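Cinonmont Garden Plots - Minutes of the members meeting

Held on 10 August 2025 in the shed by the lower gate, start at 10:15.
Minutes written by Alper Bozkurt. Meeting led by Sumathi Palaniappan.

1. Minutes of the last meeting
The minutes from February were read and accepted with one correction. In point 4 it was written that the new hose belongs to plot 18. It belongs to plot 17. The secretary is sorry for this mistake.

2. Water
The meter at the gate was read on the morning of the meeting and showed 1617. Sumathi reminded everybody that the tap on the north side must be closed by hand after use, also when the timer is on. Two members asked if we can water in the middle of the day during the hot weeks. After some talk it was agreed to keep the present rule - mornings until nine, evenings after six. Young trees are allowed at any time, but only with a can.

3. The path behind the compost
The path is again in bad condition after the rain in July. Skokeo sent an offer for gravel, with delivery to the gate only. The members found the price acceptable but did not like that we must carry all of it ourselves. Alper will ask Skokeo what it costs to bring the gravel to the compost. If there is no answer in two weeks, we order it as offered and fix a work day.

4. Compost
There was again cooked food in the second bin, and also a plastic plant label from Rarnis, so it came from one of our own plots. Sumathi asked that members please read the sign. It was proposed to lock the bins. Vote: the proposal was not accepted.

5. Tomato disease
Plots on the east side have brown spots on leaves and stems. Members should take off the sick leaves and put them in the household garbage, never in the compost. One member has good experience with the variety Pinto, which stayed healthy until now. Seeds can be exchanged at the autumn meeting. Whoever saves seeds should write the name and the year on the bag, because last year we had many bags which no one could recognize.

6. Waiting list and plot 2
Plot 2 is free from the end of the season. The first family on the list has said yes. They asked to keep the old plum tree, and the meeting has nothing against it. The fence on that side is weak and will be repaired before they start.

7. Other matters
The key of the tool cabinet is missing again. Please look in your pockets. The wheelbarrow with the new tire is for everybody, and it should stand under the roof when it is not used.
The autumn meeting will be in the same place. The day will be put on the board.

End of the meeting at 11:50.

Comments

plot17: Thank you for correcting the hose!

Marta: Does the watering rule count for the greenhouse too? Mine is very dry by noon.

Alper Bozkurt: Yes, the same hours - but you can use a can for seedlings. I will add it to the board.

Jon on the east side: The key was in my other jacket. It is back on the hook, sorry.

Recent items
Minutes of the February meeting
How to read the water meter
Seed exchange - list of varieties
Rules for fires and grills

Contact: write to the secretary or leave a note in the box at the gate | © Cinonmont Garden Plots | Back to top
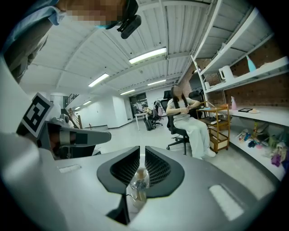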